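March 17, 2022

Long day, and my tea went cold twice, but a good one on the whole, so I want to get it down before I go to bed.

The kettle of a problem this month has been the dishwasher planner, which I inherited when I came over to Derbridge and have been quietly rewriting ever since (sorry, past colleagues, whoever you were). The old one treated each arm as if it lived alone. It would plan the right, then plan the left around whatever was left over, and quite often there was nothing left over, so it sat and thought for 12 seconds and gave up. I spent the morning putting both arms into one search, with a soft cost on the elbows coming near the worktop, and it felt lovely to delete all those special cases!

Then a silly couple of hours on the Inano logger, which had been stamping the joint states late. I had blamed my own filter for that since August. Fixed with 2 lines, and I won't say how many I had written to work round it.

After lunch I moved on to perception. The wire racks are a misery, all thin dark rods on a dark inside, and the depth comes back full of holes, so I've stopped asking for the rack as a surface at all. I look for the plate rim first, fit a circle to it, and work out the tilt from there. White on black is kind to me, at least.

Still not happy with the door. The grasp on its edge wants the fingers a little curled before the arm gets there, and my controller would rather do it all at the end in one snap. I'll try blending the two over the last 5 centimetres. 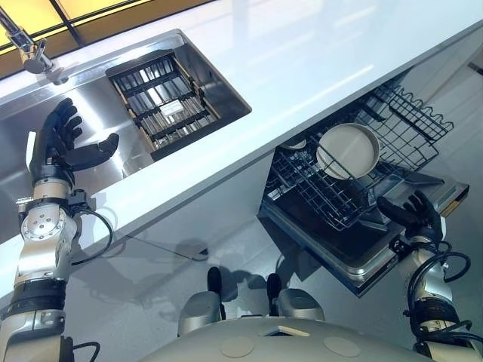
For tomorrow

Merge the two-arm branch into Sowah, once the tests are green. Write up the rim fitting properly, with the maths, while I still remember it. Ask for more memory on the planning machine. Buy milk.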